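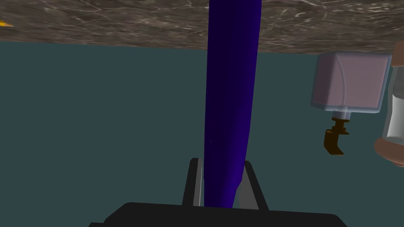

Wrist view in the simulator, indigo object between the fingers.

Filed under: Robot Learning / Data Notes

1/ Spent April collecting grasp demonstrations in simulation for the Brannigan set. A few people asked how the collecting goes day to day, so I'm putting my notes in a thread. Mostly small practical stuff.

2/ The target for the set is 735 episodes. One episode is one attempt by a person driving the simulated arm, from the start pose until they stop the recording. I kept 700 as the number we train on. The other 35 are held back and I don't look at them while tuning.

3/ We drive with a hand controller. Two people in the Stestodcombe office, one on the stick and one watching the log. We swap after 18 episodes. Past that the driving gets sloppy and you can see it in the paths – lots of little corrections near the end that the policy then copies.

4/ The recorder is called Jarell. It saves joint positions, the gripper command and the wrist view, all on one clock. The first version saved the gripper command one step late. I had to throw out 24 episodes before I found that. Check your timing on day one.
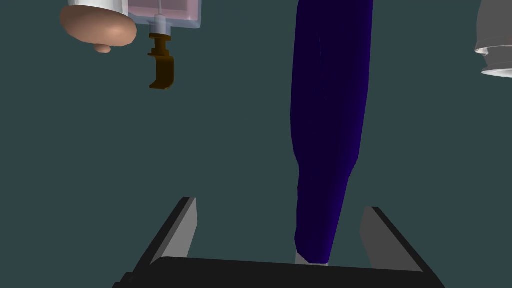 5/ Approach angle is the thing I spent the most time on. If every demonstration comes in along the same line, the policy learns that line and very little else, so I ask drivers to start from a different offset each time. With a tall shape like the dark blue one, standing well up past the open fingers, the wrist camera has a long edge to follow and a lot of different offsets still give it something to go on. Short, flat shapes are harder. They drop out of the wrist view early.

6/ We also keep other items near the target. My first batch had one item per layout and the policy did fine on it, then went for the wrong thing as soon as there were two. Second batch had clutter from the start. Training took longer and the results held up better.

7/ Labels. Each episode gets three: target, outcome, and whether the driver would do it the same way again. The third one was a late addition. It's subjective and I still use it more than the other two when I'm deciding what to cut.

8/ Failed grasps stay in the store with the outcome marked. They don't go into the main training run, but I use them to train a small checker that guesses whether a grasp worked. Early on I was deleting failures and had to collect a fresh lot on purpose, which is a dull afternoon.

9/ Long pauses are a problem. A driver stops to think, the arm sits still, and the policy learns that sitting still is a good thing to do. We trim pauses automatically now, but only in the middle of an episode. I leave the start alone.
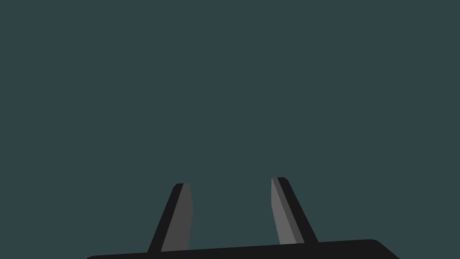
10/ Trimming the end took more care. If you cut right when the fingers close, the model never sees what comes next and it can hang there. If you leave too much, you teach it to wander. We settled on keeping a short tail after the last gripper command and I haven't touched that setting in weeks.

11/ Storage is boring but plan for it. Brudix is the name of our shared drive and it filled up twice. The wrist views are nearly all of it. We now save them at a smaller size and keep the full size only for the held-back set.

12/ Still open: how much to vary the lighting, and whether to mix two drivers' styles in one run or train on each separately first. I have a run going on the second question and will add the numbers to this thread when it's done.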